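Brolier presents Metov, a new collection of glazed wall tiles

Brolier, the maker of ceramic coverings for walls and floors, presents in April its new collection with the name Metov. The collection is made for kitchens, bathrooms and small public rooms, and it takes its colours from the salt lakes and dry hills which the designer Minttu Hirvonen visited during two long journeys.

Metov has a small format and a soft, uneven glaze. Each tile takes the colour a little differently in the kiln, so a finished wall shows many tones of the same shade. The first colours are Salt, Clay, Reed and Evening, and all of them can be ordered in matt or in gloss.

"I did not want a perfect surface," says Minttu Hirvonen. "When I was a child, the tiles in my grandmother's kitchen were all slightly different, and I liked to look at them while I was waiting for the soup. I tried to bring back this feeling, but with a tile which is easy to clean and easy to fit."
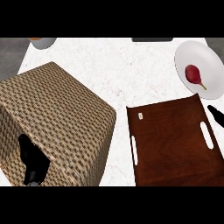 The glaze was developed together with the Khosravi workshop, where Rostam Abbasi and his team tested more than 200 recipes before the final four were chosen. The work took 2 years. The most difficult colour was Reed, a green that became brown each time the kiln was a little too hot.

The tiles are fitted with a joint of 2 millimetres. Brolier recommends a grout in a similar tone for a quiet wall, or a darker one if the pattern should be more visible. Edge pieces and corner pieces are available in every colour. Samples from different boxes should be mixed before fitting, so that the tones are spread well over the wall.

Metov will be sold by Trovora in 30 showrooms, and architects can order a free sample set from the same company. The first production of Evening is limited to 500 boxes. More will follow after the summer.

"Our customers often ask for a colour that is calm but not boring," says Idun Haugen, head of sales at Trovora. "We have already put Clay on the long wall in our own office kitchen, and we are very content with it."

Press contact: Kamran Arabzadeh, Brolier press office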